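Reading plans and the people who sell them
February 23, 2022

I have a drawer with four reading plans in it, and I finished one. The one I finished was a photocopied sheet from the church in Skellivdale where I grew up, which told you what chapter to read and left you alone. The others came with apps, journals, a sticker set, and in one case a monthly fee.

So when our small group started talking last November about signing up for Rerkum, I was not the person you wanted in the room. Rerkum is a devotional program. You get a passage every morning, a short talk, a question to answer, and a little flame that grows if you keep showing up. Miss two days and the flame goes out. I am told this is motivating.

I tried it anyway, on the free trial, and I will say what was good first. The passages were decent lengths. Whoever picked them was willing to include Lamentations, and not just the three verses everybody puts on mugs. The reader's voice was pleasant.

Then there were the talks. Every one of them ended by telling me that God was about to do something in my life. A breakthrough, a door, a new season. I went back through two weeks of them to see if I was being unfair, and I wasn't. Jonah sulking under his plant was about my breakthrough. So was the list of people who rebuilt the wall in Nehemiah, which took some doing.

I don't doubt that God does things in people's lives. I doubt that a talk recorded months ago and sent to everyone on the same morning knows what they are or when they'll arrive. Some people listening to it are sitting in hospital parking lots. If the new season doesn't come, who do they think they should blame? Most of them will blame themselves, and the program helps them along, with that flame. 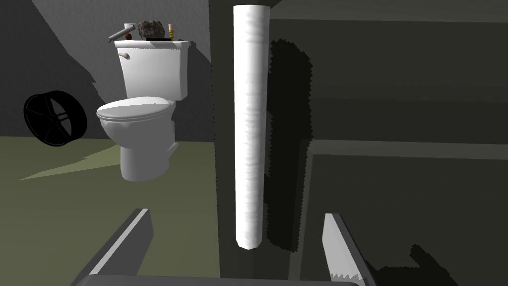
Candlestick on the tank, closed lid, green floor.

My grandmother read from a Bible printed with no notes at all. She also owned an old prayer book, a reprint of something from 1658, and she used it because she said the man who wrote it didn't seem to want anything from her. I have thought about that more this winter than I have about any of the talks. The prayers in it are long and a little gloomy. They ask for patience about every other page. There is one for people who have no wish to pray, and it doesn't scold.

Two people in our group love Rerkum and I believe them when they say it got them reading again. That counts for something. One said she hadn't opened the Psalms in years. Fine – I'd rather she read them with a flame than not at all. But I asked what she remembered from the week's readings and she told me what the talk had said. I asked again, about the psalm itself, and she had to look it up. I couldn't have done much better, to be fair. I'd listened to the talk too.

The church at Odera, where my cousin goes, switched its whole congregation over to a rival plan called Desten. The announcement said 200 people had signed up. I would like to know how many are still on it by summer, and I'd bet no one puts that number in the bulletin.

For now I've canceled the trial and gone back to Mark with a pencil. I read until something bothers me and then I stop and write down what it was. Yesterday it was the fig tree. It wasn't the season for figs, the text says so plainly, and he cursed it all the same. I have read explanations of this and I don't find them very convincing. I'm going to read it again tonight.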